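Stories > Short Fiction > The Gap

March 2020
By Dagmar Jelínek

Miroslava Kadlec had been chasing the same fault in the planner for 22 nights. It planned well until the jaws had to close on something soft. Then it stopped and asked for a new plan.

"Show me again," she said.

Lovely took up both grippers and bent over the table.

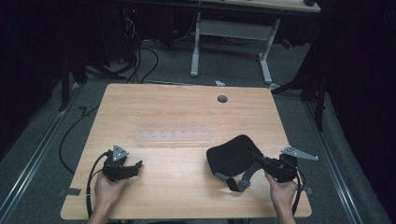 The black pad, right hand.

Miroslava watched the numbers on her laptop. The tracker had the right hand. The jaw width came in 60 times a second, clean as anything.

"It thinks the pad is a wall," she said.

"It's a pad."

"I know what it is."

She opened the collision file. Sabina had written it before she left for Otine, 700 lines and hardly a comment. Near the end was a check on the space between the fingers. Anything in there was an obstacle, even the thing being held.

"Let go of it," Miroslava said. "Just give me the table and open jaws."

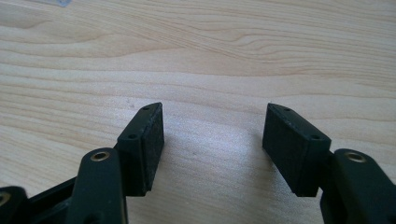 The Second Run

She moved the check below the grasp state and built it again. Lovely asked if she should call Sabina.

"What time is it there?"

"Late."

"Then no." Miroslava pressed the key. "Pick up the pad."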